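Print | E-mail this article

The Comfort of Other People's Hard Times

A certain kind of book review has started to annoy me. You know the one. The reviewer opens a novel set in some broken mill town or flooded delta, closes it 300 pages later, and tells us that the people in it are "more alive" than we are. More alive than who? The reviewer has a mortgage and a dentist.

I have just finished Luston, this season's big example. The novel follows a family through 3 winters in a town where the only employer has shut its doors. They sell the furniture. They quarrel over heating oil. The prose is good, I'll admit that, and the chapter about the bus ride is better than good. But the praise hardly touches the prose. The praise is for the suffering, which critics keep calling "honest," as if a comfortable person's sadness were some kind of forgery.

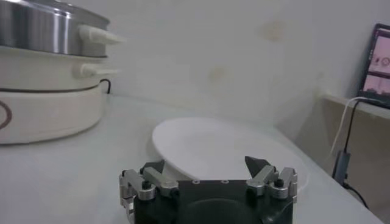
Where does this idea come from? Its fans like to point to Vashisht, the long novel that every Luston review brings up by the second paragraph. I doubt that many of them got through all 890 pages. I did, over one June and most of the next month, and what struck me was how bored the poor characters are by their own poverty. They want shoes. They want the landlord to drop dead. One of them spends a whole chapter trying to get a refund on a train ticket. At no point does anyone find the situation soulful.

That's a hard book to put on a tote bag, so readers have swapped it for another one with the same title. 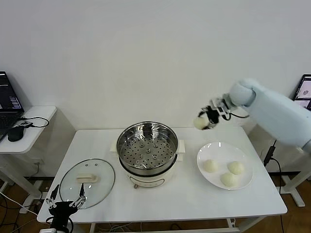
The publishers aren't innocent in this. Oleo, the small press behind Luston, sells it as "a cure for the easy life." I'd like to know who is being cured. If I read two sad chapters in a warm bed and sleep well afterward, it seems to me the easy life came through in good shape.

Defenders will say that fiction builds sympathy, and maybe it does. I've heard the claim all my reading life and I'm still waiting to be convinced. The readers I know who cried at Luston were no kinder at the checkout the next morning, and I include myself in that.
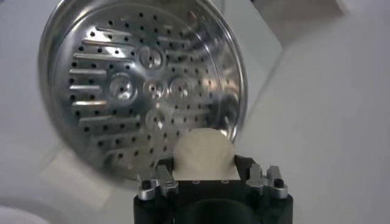 None of this makes Luston a bad novel. The mother is funny, and the reviews never mention it. She has a running feud with a neighbor over a ladder that I would happily have read for another hundred pages. Vamura, the Oleo title that came out just before it, had a comic streak too, and that also vanished somewhere between the page and the blurb.

Read Luston for the ladder.

We use cookies to improve your visit. By continuing to browse, you accept our cookie policy.

Contact us | Copyright, all rights reserved | Back to top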